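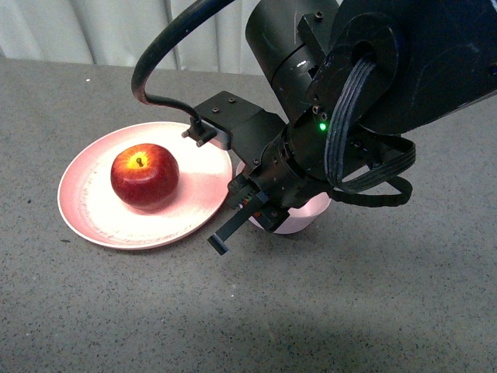

Imani Iwasaki wrote to ask whether eating apples will do for apple butter, as every recipe she had found called for cookers. They will. Cookers break down faster and taste sharper, so with eating apples you add more lemon juice and allow extra time on the hob.

Apple butter in a slow oven

You need:
3 kg apples, any mixture
300 ml dry cider or water
Juice of two lemons
Sugar, weighed later
A teaspoon of ground cinnamon
A pinch of salt

Wash the apples and cut out any bruises. Quarter them but leave the skins and cores in. Put them in your largest pan with the cider and half the lemon juice, cover, and simmer until they fall apart when pressed with a spoon. Russets hold their shape longer than you would expect. Chop them smaller if you have any in the mix.

Push the pulp through a sieve or a food mill. Throw away what stays behind.

Weigh the pulp. For every 300 g, add 89 g of sugar. This is an odd figure, left over from my old measure in cups, but it gives the right sweetness and I have never rounded it. Stir in the cinnamon, salt and remaining lemon juice, then taste.

Spread the mixture in a deep roasting tin and put it in the oven at 130C (fan 110C). It takes some 4 hours. Stir every half hour, scraping the corners, where it catches first. A heavy enamel tin is better than thin metal.

To test it, drop a spoonful on a cold saucer and wait a minute. If a ring of liquid spreads out round the edge, give it another 20 minutes and test again.

Spoon into hot, clean jars and put the lids on straight away. Apple butter has less sugar than jam, so keep it in the fridge and use it within three weeks. It also freezes well in tubs. Leave a gap at the top.

The batch I made in June with shop apples was paler than the autumn ones and needed a second spoonful of cinnamon.

Updated Sun 22 December: oven temperature for fan ovens added.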